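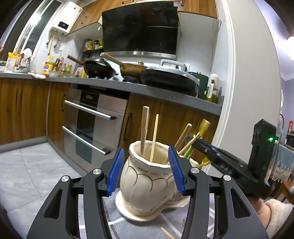
# Wutetlow: a small collection of utensil pots

Wutetlow is a set of short notes and pictures about the pots, jars and jugs people keep their cooking tools in. I love these things! Every kitchen seems to have one, they're hardly ever bought as a set, and they fill up over the years with spatulas, odd chopsticks and whatever else won't lie flat in a drawer.

Su-chen Huang started the list in February, and Pei-shan Pan wrote most of the early entries and set up the folders.

## What's in it

- 37 pots, one entry each
- 29 of them ceramic, the rest glass, tin or wood
- 7 kitchens so far (more very welcome)

Each entry has a plain text note and at least one picture. Notes are short - a few lines on the pot, what stands in it and where it's kept.

## A sample entry

 name: cream pot with gold lines
 material: ceramic
 shape: round-bellied, like an urn, wavy flared rim
 stands on: round cream saucer, grey patterned cloth
 wooden: flat spatula, chopstick, round stick handle
 other: yellow-green plastic utensil, green handle
 loose: one wooden chopstick, on the cloth
 cooker side: wok, brown frying pan, grey pressure cooker

This is one of my favourites. The gold scalloped lines curve round the belly of the pot, and the wavy rim gives it a bit of a party look next to all that plain wood. I'm very fond of the saucer too (mine at home stands straight on the worktop and leaves a ring).

## How we fill in the fields

**wooden** and **other** list what stands in the pot at the time. If you can only see a handle, write "handle" and leave it there - please don't guess whether it's a ladle or a slotted spoon.

**loose** is for tools lying next to the pot. Chopsticks turn up here a lot. Put them down one by one, even if you suspect they're a pair.

**cooker side** is optional, but it's lovely to see which pans the tools get used with.

## Adding a pot

Copy `blank.txt`, fill in what you can and send it to Pei-shan with your picture. Don't tidy the pot first! Chipped rims and scorched spoons are all fine.

## Still to do

- split "other" into plastic and metal
- go through the Prakora folder, where two jugs share a name
- add the tall jars from the Ní Mhurchú kitchen

Shares 29 · Comments 7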